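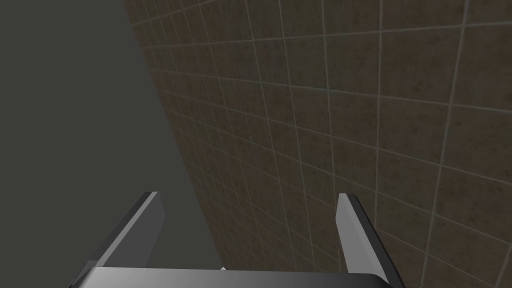 Do I need to redo the risk assessment if all I changed was the gripper fingers?

Redo the part that touches the fingers, and then reread the rest with the new ones in mind. Finger shape changes where a hand can get pinched, how hard an edge presses on skin, and what happens to a part if the air or the power drops out. I've seen people swap a rounded finger for a flat one and leave the paperwork alone for months. Please don't be those people! It's usually a short job if the first assessment was any good.

Which standards should I be reading?

For industrial arms, start with ISO 10218. It comes in two parts, one for the robot itself and one for the whole application (the second is where most of us live). If people share space with the arm, look at ISO/TS 15066 as well. For the general method of finding and rating hazards, ISO 12100 is the one. Your country or state may ask for more on top, so check before you buy anything expensive.

I bought a "collaborative" arm. Am I covered?

I get this one every week, and I do feel for people, because the sales pages make it sound that way. The arm is one piece. Put a blade in its hand and you've got a robot waving a blade. What gets assessed is the whole setup: arm, gripper, part, table, fence or no fence, and whoever walks past with a coffee.

Can I do my safety checks in simulation?

Some of them, and I'd encourage it. I check reach, joint limits, finger clearance against walls and fixtures, and whether the wrist camera still sees past the fingers when they're open. All of that is cheaper on a screen. Stopping distance and contact force I measure on the real machine, every time. Sim friction is a guess, and so is the way a worn brake behaves.

If you do use sim results in your file, write down the version of the model, the gripper file you loaded and the payload you set. On our Plumel cell I once lost most of a Friday to a payload that had been left at zero. Everything looked lovely and none of it counted.

How slow is slow enough for teaching?

The usual ceiling for manual reduced speed is 250 mm per second at the tool. I go well under that the first time through a new program, with my thumb on the enabling switch and a clear way to step back. Measure at the fingertips, too! A long finger on a fast wrist moves quicker than you'd think from watching the flange.

What should happen to the grip when somebody hits the e-stop?

Depends on the part, and you have to decide it ahead of time. At Gwynne the grippers hold on, as a dropped casting is worse than a held one. On the Telano bench they also hold, but there's a hand release so a trapped finger can get out. Whatever you choose, put it in writing and test it with a real part in the jaws.

How often do you recheck a cell?

Once a year for the full thing, plus any time the tool, the part, the speed or the layout changes. Our checklist has 167 lines, and with two people it takes roughly 5 hours. Rhodri Gronow wrote the first draft of it and I've been adding lines ever since (sorry, Rhodri).

Can I get a copy of the checklist?

Sure, email the Flostel desk and ask for the gripper edition. The August one is current. If your copy still has the e-stop test on the last page, it's the old one, so toss it.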